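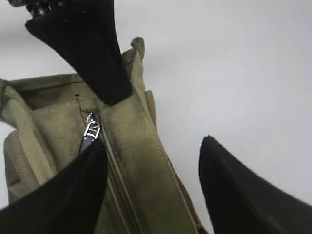

Ticket 742: Rosary livestream has no sound in school gyms
Opened by: Chiamaka Ezeani, Merkbridge Catholic Schools office
Status: Open

Problem: Parishes can see the stream but hear nothing for the first few minutes. Four schools report the same thing — all of them use the Dedeline mixer. Schools with a plain USB microphone are fine.

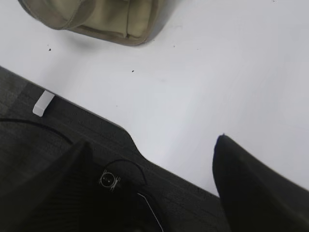

Checked so far: Stream key is correct. Upload speed is good at every site. Audio meter on the mixer moves, but the meter in the encoder stays flat until someone reopens the settings window.

2 Nov 2021, Maj-Britt Blomqvist: Tested with the mixer from the Afolabi Street school. The encoder picks the laptop's built-in input at startup and ignores the saved one. This began with the August update.
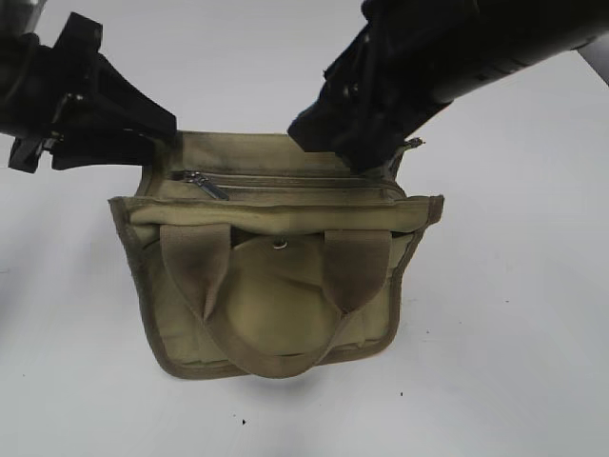
Canvas shoulder bag, khaki-olive.

Workaround: Turn the mixer on first, wait for the light, then start the encoder. Check the input name before going live.
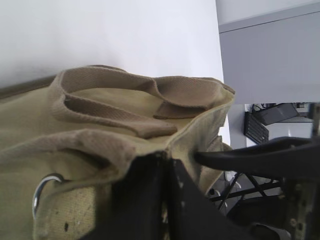

Ran it this way during morning prayer with roughly 700 viewers and had sound from the opening hymn. Leaving this open until the other schools confirm. Related: ticket 447, echo in the chapel.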